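Clasport Students Open Robot Sorting Project to Local Schools

CLASPORT – The robotics club at Vollow Technical School will run its two-arm sorting project as an open competition this January, with entries invited from schools across the Clasport area.
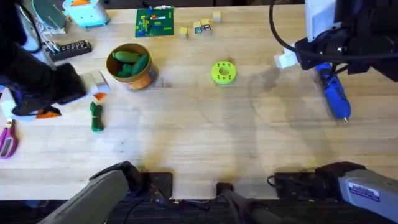
Teams will have 30 minutes to set up and 5 minutes to run. In that time a pair of robot arms has to clear a table of mixed household and workshop items and place each one in the correct bin. The items change from round to round. Past practice sets have included wooden blocks, toy vegetables, rope, a circuit board and a glue gun.

Points are given for each item placed correctly. A dropped item may be picked up again, but an item that leaves the table is out of play. Students must write their own control programs, and teachers may not touch the keyboard once a run has started.

The club has spent two semesters on the project as part of its after-school program. Coppens, a Clasport machine shop, gave $1,875 toward parts and travel. Vumine, the club's scheduling software, will be shared with all teams at no cost.

Each school may enter one team of up to 6 students in grades 9 through 12. Entry forms and the full rules are available from the Vollow front office. Runs begin at 9 a.m. in the school gym, and admission is free.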